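Monday, February 20, 2023

Teleop in the sim, two arms, one black bin-like thing. Rokeya drove and I criticized, so the work was evenly split. Korkari scene loads fine now. Left jaws keep drifting whenever she sneezes; lowered the hand gain and moved the tissues. Saved demos go up to 447, of which I would show a robot maybe half. Still to do: replay 1114 on the new gains, and ask Maricel why the right side lags. She will say it's my cable. Start pose for the next batch:

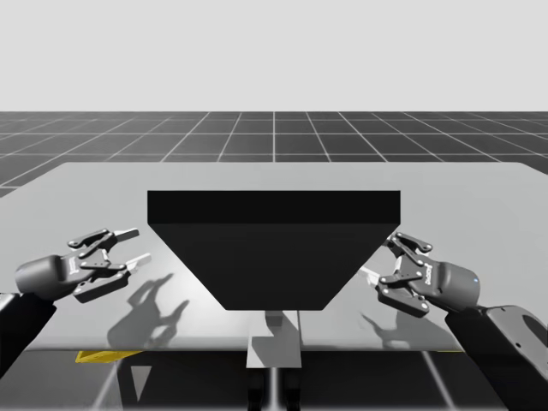 p. 7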